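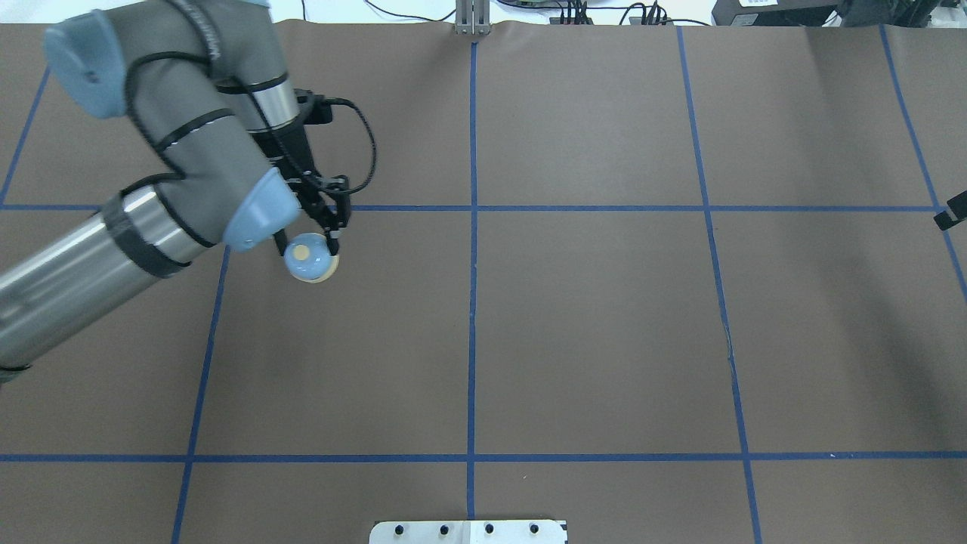 **The Drunel Bequest** is a small music fund in Nunville that pays for lessons, instrument repairs and exam fees for young players whose families can't cover them. I've been keeping this entry going since I got my own first bow rehair out of it (a viola, long since sold), so please forgive the places where I wander off!

## Origins

The money came from Velimir Stojanović, a piano tuner who worked out of a shop on the north side of town and left most of what he had to "the musical improvement of the young persons of Nunville." That's the whole wording. It doesn't say what counts as young, or whether you have to live inside the town line, and people have argued about both ever since. The name Drunel is from the street where the shop stood. The first grants were paid in 2000, mostly to string players, and I think that had a lot to do with who happened to hear about it.

## Who can apply

You need to be between 8 and 25, live or go to school within 13 miles of the old shop, and have a letter from a teacher. The teacher can be a band director, a church organist or the lady down the road who gives guitar lessons, as long as they've heard you play more than once. You also send in a page about your household's money situation. It's a pretty gentle form compared with the ones I've filled out for college aid.

Singers weren't included at first. Haruna Katayama, then teaching choir at the middle school, wrote a long letter pointing out that a voice is an instrument too, and the rules were changed the next April. I've read the letter and it's a great one, four pages with footnotes.

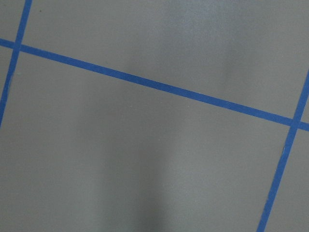

*Blue tape laid in a grid over a gray surface.*

## What it pays for

Lessons take up most of the money. After that come repairs, sheet music, summer camp tuition and bus fare to auditions. The bequest won't buy an instrument outright, but it does own a few and lends them out, including a Kovačević cello that everybody wants and that has a wolf note on the F you could drive a truck through. Loans run for a school year and can be renewed.

Recording gear and concert clothes aren't covered. I've always thought the clothes rule was a little mean (black dress shoes cost money!), but there it is.

## Past recipients

Gebremedhin Weldu had clarinet lessons through the bequest and went on to play in a touring pit orchestra. Rekha Palaniappan got help with violin repairs in high school and now teaches beginners in town. Spyros Sfakianakis used his grant for trombone camp, and he still plays with the Vasico Brass on summer evenings at the park.

## Name confusion

The Drunel Prize is a separate thing, a piano contest that borrowed the street name and has its own money. I mixed them up myself in an older version of this page, and a couple of applicants sent their forms to the wrong address. Sorry about that.

Last updated 2026-02-24. I'm still looking for a copy of the original spring recital program.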